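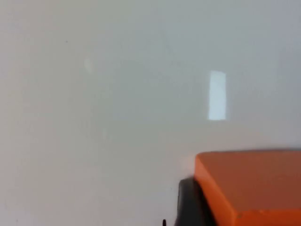

Lencho Hall gets its tables back

After most of the winter with its furniture stacked in the hallway, the big craft room at Lencho Hall is open again, and the people who use it could hardly be happier. The old tabletops, which had taken many years of glue, paint and spilled tea, have been replaced with smooth, pale ones that are a good deal kinder to anyone trying to thread a needle on a dull afternoon.

The work cost $2,865, and roughly $1,000 of that came from the bake sale and supper held last June, when 155 people squeezed in for Asnakech Gashaw's lentil stew and, in quite a few cases, went back for a second bowl. The rest was put up by Wetetora, the yarn and fabric store on the corner, which has been a good friend to the hall for as long as most of us can remember.

"I had grown fond of the old ones, stains and all," said Letay Sisay, who teaches the Tuesday sewing class. "But you could never lay a pattern flat on them – there was always a lump of something under the paper."

Todor Vidmar fitted the tops over 4 evenings, with Yeshi Derese holding the other end and keeping the coffee coming. He asks that people use a cutting mat with knives and wipe up paint while it is still wet, and he has left a stack of cloths by the sink for the purpose.

The children's block and model club is already back at its usual hour, and the sewing class starts again next week. Anyone who would like to book the room for a group of their own can stop by the front desk and ask for Tamás Somogyi.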